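Section 4. Setting Up the Desk Surface

This section covers the keyboard, mouse, monitor and cables on a Movance workstation. Assemble the desk as described in Section 3 before you begin. Place it on a level floor with the long side against the wall.

4.1 Monitor

1. Set the main monitor at the back of the desk, centered on the seat. Leave 37 mm between the stand and the rear edge for cables.
2. Check that the screen is switched off before you move it. Hold it by the lower bezel and the back, never by the panel.
3. Tilt the screen until the top edge is level with your eyes when seated.

CAUTION: Do not slide a monitor across the desk by its stand. The base can scratch the white finish.

4.2 Keyboard

4. Lay the keyboard in front of the main monitor with the esc key at the far left corner and ctrl and fn at the near left.
5. Leave 258 mm between the keyboard and the screen.
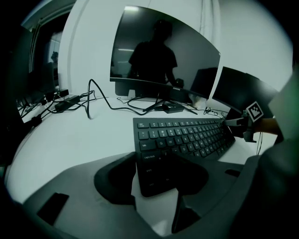 6. Turn the keyboard until your wrists are straight. A slight angle is fine and many people prefer it on a corner desk.
7. Press each corner lightly. If the keyboard rocks, check for a cable underneath.

Note: Low-profile keys do not need a wrist rest. If you use one, pull the keyboard back to make room for it.

4.3 Mouse and power

8. Place the mouse within easy reach of the keyboard. Left-handed users can reverse the layout.
9. Set the power strip near the left end of the desk. Plug in the adapters one at a time and leave space between them.
10. Run the monitor cables behind the stand and over to the strip. Any cable that goes down to the floor should hang free, with no strain on the plug.

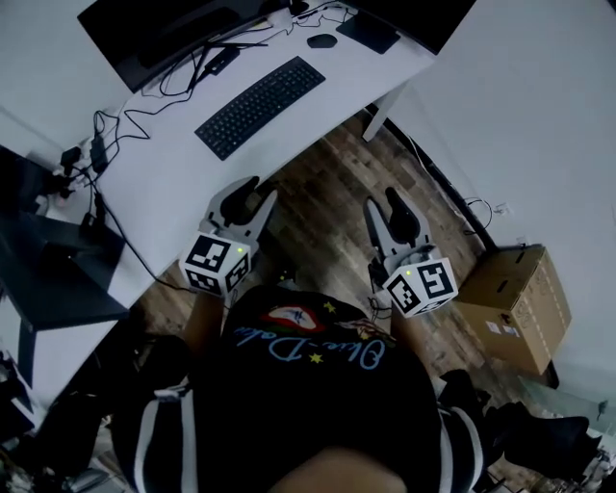 11. Gather the spare length into a loop and tie it with one of the straps from bag C. Keep power cables and signal cables in separate loops.
12. Switch on the strip, then the monitors.

CAUTION: The desk surface is rated for 500 N in total. Do not sit or lean on the short side.

For a missing strap or a replacement foot, contact Movance parts and quote kit number 1430.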